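# Chapter 6
## The Work Surface

If you have been reading this book in order, you have spent five chapters on floors, walls, windows, light, and doors, and you may be wondering when we would get around to the furniture. We are there now, and we are going to start with the plainest piece of it, the flat top that people sit or stand at for most of their working day. It is easy to hurry past. A student who will happily spend a week choosing a carpet will often drop twenty identical desks onto a plan in a single afternoon, and I say this with affection, having done it myself more than once when I was starting out (and having had to go back and move every one of them).

A work surface has to do a surprising number of jobs at the same time. It holds things up. It gives the forearms somewhere to rest. It bounces light back into the face of the person using it, sometimes kindly and sometimes not. It tells a visitor where to stand and where not to, and it marks off a patch of the room as belonging to one person or to several. When a client tells you that the desks in an office "don't work," any one of these might be the trouble, and part of your training in this chapter is learning to find out which.

### Where the flat desk came from

For a long stretch of its history, the clerk's desk wasn't flat at all. It sloped, as a lectern slopes, and a good slope suited a person writing all day with a pen. The flat top came into its own as the loose sheet took over from the bound ledger, and as the typewriter arrived and needed something level to sit on. Drawers multiplied underneath, and pigeonholes rose up at the back, and for a while the desk was as much a cabinet as it was a table. If you ever have the chance to sit at a big old rolltop, do! You will notice how little of it is left for your elbows.

Then, bit by bit, storage moved away again. Files went into cabinets, cabinets went into file rooms, and the desk thinned out until it was mostly a top and some legs. The computer reversed this for a few decades. Those of you old enough to remember a deep glass monitor will also remember the corner desks that were built to hold one, with the screen pushed back into the angle and the keyboard on a sliding tray that never stayed quite level. As screens grew flat, the corner was no longer needed, and the straight rectangular top returned to offices that had hardly seen one in years.

Why should a designer care about any of this? Mostly for the reason that you will inherit it. Buildings last longer than desks do, and you will be asked to fit new furniture into rooms where the outlets, the columns, and the ceiling lights were all set out to suit the old kind.

### A case to keep in mind

Throughout this chapter we will come back to one project, the claims office that the insurer Zultico opened in the town of Guvolia. It was a modest job by the standards of the trade, with 109 staff on a single floor of a converted shoe warehouse, and I have chosen it partly for its ordinariness. The budget was fair but not generous. The ceiling was high, the windows were all on one side, and the power came up through the floor in places that had made good sense for stitching machines.

The designers first drew the floor with a desk from the Patus range, made by the Hellström company, at the standard depth. On paper it fit beautifully. Once a few sample desks had been set up, though, the claims staff pointed out something that no drawing had shown, namely that they worked with a paper file open on one side and a screen on the other, and that they turned back and forth between the two all day long. The desk was deep enough but it was too narrow. A wider top in the same range solved that problem and promptly created another, for the wider tops could no longer line up with the floor outlets. You will find the two plans side by side in Section 6.3, and I would ask you to spend a while with them before you read what was done.

### Size, finish, and edge

We will take up three questions in turn. The first is size, and here you will learn to work from reach, meaning the distance a seated person can cover comfortably without leaning. The second is finish. Gloss looks splendid in a showroom and can be a misery under ceiling lights, so most of our attention will go to matte and low-sheen surfaces, pale ones especially, with a few words on how they age and how they clean up. The third is the edge – a small matter until you have rested your wrists on a sharp one through a long afternoon.

After those three comes the question of wiring, which gets a section to itself. Students tend to leave it to the electrician, and electricians, quite reasonably, tend to leave it to whoever ordered the furniture. Somebody has to decide where a cord passes from above the top to below it, and the time to decide is before the top is cut. A hole at the back corner is cheap and will do for a lamp. A panel set into the surface costs more and takes up room, and it must be placed with the sitter's reach in mind, as well as the spot where a person is likely to put down a notebook.

### Before you read on

Take a tape measure to the surface you use most often, whether it is a kitchen table or a proper desk, and write down its width, its depth, and its height from the floor. Then sit at it as you usually do, and mark with bits of tape how far each hand can travel before your back leaves the chair. Keep the numbers. You will need them for the first exercise in Section 6.1, and again at the end of the chapter, where you will be asked to draw the same surface over for someone a good deal taller than you are.

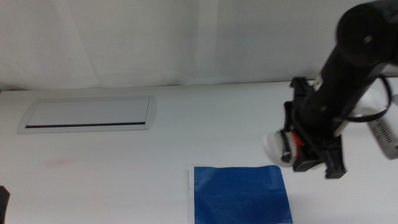 **Figure 6.1** Cable panel set flush into a matte white tabletop, with a narrow slot along its lower edge.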